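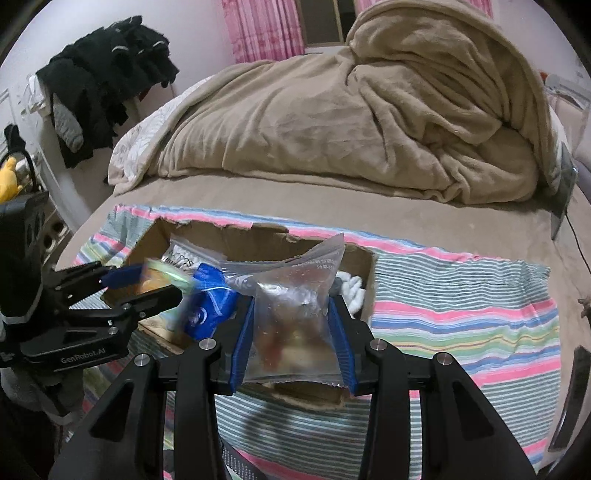

사진: 니디아 우아만

투하

상자는 침대 위에 놓고 싸기로 했다. 책상 위에는 반송 서류가 있었고 바닥은 상자 밑면의 테이프가 먼지를 먹기 때문에 쓰지 않는다. 침대에는 베이지색 매트리스 커버가 씌워져 있고 그 위에 줄무늬 담요를 한 장 더 깔았다. 분홍, 흰색, 청록, 노랑, 파랑 순서로 줄이 반복되지는 않는다. 규칙을 찾으려고 한 적이 있으나 찾지 못했다.

골판지 상자는 이미 한 번 쓴 것이다. 날개가 찢어져 있고 네 장의 길이가 서로 맞지 않는다. 트리스타흐 관측소의 보급 규정은 상자의 외부 치수와 총중량만 정하고 있으며 날개의 상태는 언급하지 않는다. 총중량 상한은 800그램이다. 저울은 듀덱사의 구형으로, 전원을 넣고 2분을 기다려야 영점이 안정된다.

수신인은 카츠페르 크비아트코프스키. 관측소의 동계 근무자다. 발신인 난에는 니디아 우아만이라고 적는다. 관계를 쓰는 칸이 있다. 지난번에는 '가족'이라고 적었고 이번에는 비워 두었다.

품목은 다음 순서로 넣었다.

파란색 비닐 포장. 구겨져 있고 흰색 원형 로고가 있다. 부피에 비해 가볍다. 바닥에 넣으면 충격을 흡수하므로 먼저 들어간다.

인쇄가 있는 투명 비닐봉지. 파란 포장 옆에 세운다.

흰색의 보풀 있는 것. 오른쪽 벽에 붙인다. 그가 출발할 때 두고 간 것이며, 필요하다고 말한 적은 없다. 무게는 기록하지 않았다.

적갈색 식품이 든 지퍼백. 위쪽 가장자리에 작은 한자가 찍혀 있다. 이 품목은 마지막까지 넣을지 정하지 않았다.

지퍼백의 문제는 염분도 수분도 아니었다. 관측소의 식품 반입 조항은 밀봉 상태를 요구하고, 밀봉의 정의는 부속서에 있다. 부속서는 지퍼형 봉지를 허용하되 여는 방향에 압력이 걸리지 않을 것을 조건으로 한다. 상자 안에서 여는 방향에 압력이 걸리지 않는 자리는 맨 위뿐이고, 맨 위에 놓으면 날개가 덮이지 않는다.

나는 오후 4시에 아나톨 쿠르투아에게 전화했다. 그는 스쿠르키크의 접수소에서 상자를 받는 사람이다.

"지퍼백을 눕혀도 됩니까."

"무엇이 들었습니까."

"먹는 것입니다."

"그건 서류에 적으면 됩니다. 눕힌다는 건 어느 면을 말합니까."

"넓은 면입니다."

"넓은 면이면 됩니다."

그는 잠시 종이를 넘기는 소리를 냈다.

"크비아트코프스키 씨 앞으로 가는 겁니까."

"네."

"4월까지는 이번이 마지막 편입니다. 알고 계십니까."

알고 있었다. 편람에 적혀 있다. 관측소 활주로는 해빙기에 폐쇄되고, 그 기간에는 낙하 보급도 하지 않는다. 편람은 그 이유를 표면 지지력이라는 말로 설명한다. 나는 그 문단을 여러 번 읽었다.

통화를 끝내고 계량을 했다. 네 품목과 상자를 합하여 770그램이 나왔다. 상한까지 30그램이 남는다. 완충재를 넣으면 그 30그램은 없어진다. 완충재를 넣지 않으면 상자 안에서 물건이 움직인다.

침대 머리맡의 황갈색 플리스 이불은 뭉쳐진 채로 두었다. 그 밑의 흰 이불도 마찬가지다. 포장 작업에 필요한 면적은 줄무늬 담요의 아래쪽 절반으로 충분했고 이불을 개는 것은 작업에 포함되지 않는다. 검은 옷더미도 그대로 있다. 회색 줄이 있는 것이 그의 것이다. 보내 달라고 한 목록에 없었으므로 보내지 않는다.

목록은 그가 무선으로 부른 것을 접수소에서 받아 적은 것이다. 글씨는 쿠르투아의 것이고 어휘는 카츠페르의 것이다. 세 줄이다. 마지막 줄에는 '나머지는 알아서'라고 되어 있다. 보급 목록에 쓰는 표현이 아니다. 목록의 기능은 알아서 할 여지를 없애는 데 있다.

나는 30그램의 용도에 대해 다음을 검토했다.

완충용 종이. 18그램. 기능은 분명하다.

건전지. 그의 손전등 규격을 확인할 수 없다.

편지. 종이 한 장은 5그램이고 봉투를 쓰면 9그램이다. 내용의 무게는 규정에 없다.

편지의 초안은 있었다. 파브베르크 제과점이 문을 닫았다는 것, 보일러 압력이 두 번 떨어졌고 두 번 다 직접 올렸다는 것, 분홍 커튼을 아직 바꾸지 않았다는 것. 사실 관계에는 오류가 없었다. 다 읽고 나서 나는 그것이 정비 기록과 같은 순서로 쓰여 있음을 알았다. 일어난 일, 조치, 미결 사항.

그의 편지도 대체로 그랬다. 기온, 풍속, 동료인 다리우시의 기침, 발전기 교체. 한번은 끝에 '여기는 밤에 소리가 없다'고 쓰여 있었다. 그 문장은 어느 항목에도 속하지 않았다. 나는 그 편지를 다른 편지들과 따로 보관하고 있다.

미결 사항에 한 줄을 더 적었다. 관계 칸을 비워 두었다는 것과, 4월에 어떻게 적어야 하는지 알려 달라는 것이었다. 봉투는 쓰지 않았다. 접어서 파란 포장과 상자 벽 사이에 끼웠다. 저울은 775를 표시했다. 남은 25그램에서 완충용 종이가 18그램을 썼고, 테이프가 4그램이었다. 합계 797그램.

지퍼백은 넓은 면이 위로 가도록 눕혔다. 날개 네 장 중 한 장이 닫히지 않아 안쪽으로 접었다. 접힌 부분의 강도는 떨어지지만 그 아래에 흰 것이 있으므로 눌려도 손상될 것이 없다.

오후 6시에 스쿠르키크로 가져갔다. 쿠르투아가 상자를 저울에 올리고 숫자를 읽었다.

"797."

"네."

"우리 저울로는 799입니다."

"2그램 차이가 납니다."

"그쪽 저울은 듀덱이지요. 듀덱은 적게 나옵니다."

그는 서류를 돌려 비어 있는 칸을 펜으로 짚었다. 나는 그 칸은 필수 항목이 아니라고 말했다. 그는 서류 뒷면의 주석을 찾아 읽더니 맞다고 했고, 상자 윗면에 접수 도장을 찍었다. 도장은 접힌 날개 위에서 반쯤만 찍혔다. 그는 자리를 옮겨 한 번 더 찍었다.

집에 돌아와 저울의 전원을 껐다. 담요 위에 골판지 부스러기가 떨어져 있었다. 담요를 걷어 창밖으로 턴 다음 다시 깔았고, 줄무늬의 순서를 처음부터 읽기 시작했다.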